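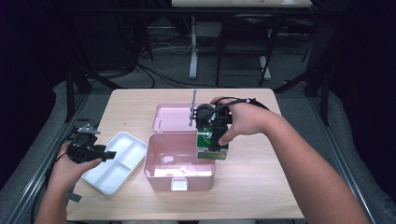

On Keeping Household Papers

2 November 2023

The keeping of papers is a duty which falls upon every household, and one which is seldom taught. It is my intention in this post to set out the arrangement adopted in our own home since March, in response to several letters received after my earlier remarks on wills and deeds.

When my late aunt's affairs came to be settled, the family was obliged to read through 148 separate envelopes. A number of them had never been opened. Among the gas bills were the deeds to a garage, a savings book from Perkum in her maiden name, and the guarantee for a Stornix kettle which none of us could remember. The work occupied two of us for most of a winter. I resolved at that time that my own papers should not be left in such a state.

The first decision to be made concerns what is to be kept at all. I am indebted to Vimala Sundaram, formerly of the records office at Szulc, for the advice that papers be sorted by the trouble their loss would cause. Certificates of birth and marriage, deeds, wills and pension letters are placed in the first class, and are not to leave the house except when formally asked for. Tax papers and bank statements form the second class. Everything else is the third, and it was in this third class that the greater part of our paper was found.

Readers are advised to check the rules in force where they live before any tax paper is destroyed. I regret that I am unable to answer questions on this point, as the periods differ according to whether a person is employed or works for themselves.

The second decision concerns labels. Our first attempt used dates alone and was given up within a month. My husband would look for the car insurance under the year in which the car was bought, whereas I would look under the year of renewal. Plain subject names are now used: House, Car, Health, School, Money. Each folder carries a single sheet inside the front cover on which additions are entered by hand. I would ask those who favour a computer list to consider who will be reading it and whether that person will have the password.

Ksawery Wasilewska has written to object that so much paper need not be kept, given that most firms now send their letters by email. The objection is a fair one. Our water company, Nerkiretti, has sent no printed bill for some time, and its statements are held on its own site. I print one each year and file it under House.

Of the original heap, roughly 100 sheets remain in the first and second classes. The School folder has not yet been dealt with. It contains a great many swimming certificates, and agreement has not been reached on them.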